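La bisagra

Hay objetos que se compran, objetos que se heredan y objetos que se quedan. El armatoste de plástico que vive en mi cuarto de trastos pertenece al tercer grupo. Me lo dejó Kibet Kimaro cuando se mudó, con la promesa de pasar a recogerlo en abril. No especificó de qué año y yo, por educación, no pregunté.

Durante mucho tiempo le eché la culpa de todo al cuarto. El cuarto es pequeño, el cuarto no tiene ventana, el cuarto no se deja ordenar. Luego vino Elínborg Nørgaard a cenar, se equivocó de puerta buscando el baño y estuvo dentro un rato largo. Salió con cara de haber visitado a un pariente enfermo. «Tienes que ponerte con eso», me dijo, y se sirvió más vino. No volvimos a hablar del tema, lo cual fue peor.

Así que el miércoles, a las siete de la tarde, hora en que la gente sensata ya se ha quitado los zapatos, me puse con eso.

Mi método de orden se llama Vídalín y me lo vendió una web por 40 euros, en forma de PDF de 237 páginas. Lo he leído hasta la página en la que te piden que te despidas de las cosas en voz alta. Ahí lo dejé. Hay paredes finas en este edificio y una reputación que conservar, aunque sea modesta. De lo leído saqué una idea útil: empezar por lo grande, que lo pequeño ya se esconderá solo.

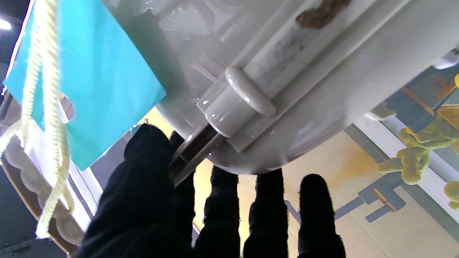
Los aparatos blancos tienen una cara para las visitas y otra para el suelo, y la segunda suele pasarse la vida sin que la mire ningún cristiano. A este le pasé el paño por arriba muchas veces, con bastante orgullo, y lo daba por limpio. Pues no. Visto desde abajo, el carril largo que sube desde la bisagra está lleno de tiznes grises, y más arriba hay una mancha marrón agarrada al plástico de la que prefiero no saber nada. Podría ser óxido, podría ser café, podría ser una forma de vida con más derechos que yo sobre la vivienda. Al lado sigue la bolsa de regalo turquesa, de papel, que guardo desde un cumpleaños que ya no recuerdo porque «está nueva». Todas las casas tienen una bolsa así. Se la regalas a alguien, ese alguien te la devuelve con otra cosa dentro y las dos partes disimulan.

Para la mancha tenía tres opciones. La primera era agua con jabón, que es lo que habría hecho mi madre, y que descarté precisamente por eso. La segunda era un producto llamado Flinach, que según la etiqueta vale para plástico, acero, juntas y «superficies nobles». Llevo años con él en casa y todavía no he encontrado una superficie noble. La tercera era darle la vuelta al aparato y dejar la mancha mirando a la pared, solución que en esta familia tiene mucha tradición.

Antes de decidirme busqué el manual. Sé que existe porque Kibet me lo dio en mano, con cierta solemnidad. En la carpeta donde debería estar encontré la garantía de una tostadora que murió hace dos pisos, un recibo de Sendbridge por un paquete que nunca llegó y un folleto de la marca Kemotus sobre las ventajas de ordenar el papeleo. Lo leí entero, de pie, con el paño en la mano. Está bien escrito.

Escribí entonces a Kibet para preguntarle si la bisagra se podía desmontar, porque a la mugre de la rendija no se llega de otra manera. Me contestó al momento, él, que tarda semanas en responder a un «feliz cumpleaños». «¿Aún lo tienes?», puso. Y después una carita que no supe interpretar y que he decidido tomarme a mal.

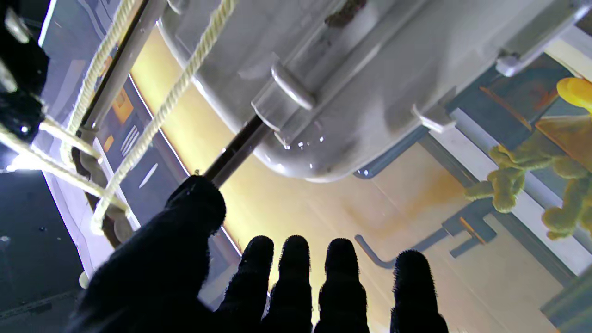 La bisagra con su varilla, las cuerdas a un lado y, arriba, la mancha.

Lo de las cuerdas tiene menos defensa. Son de esas trenzadas, color crema, buenas, y cada vez que recojo el cuarto acaban apartadas con mucho cuidado y vueltas a poner en el mismo sitio. Sirven para atar algo. Cuando aparezca ese algo, me pillará preparado. El PDF les dedica un capítulo a los objetos «en espera de destino» y aconseja ponerles una fecha límite. A las cuerdas les he puesto abril, como Kibet.

El caso es que acabé probando el agua con jabón. No voy a contar el resultado hasta que se seque bien, porque con estas cosas uno se precipita y luego pasa vergüenza. Elínborg me ha preguntado por mensaje si puede venir a cenar el miércoles que viene. Le he dicho que sí, y que el baño es la otra puerta.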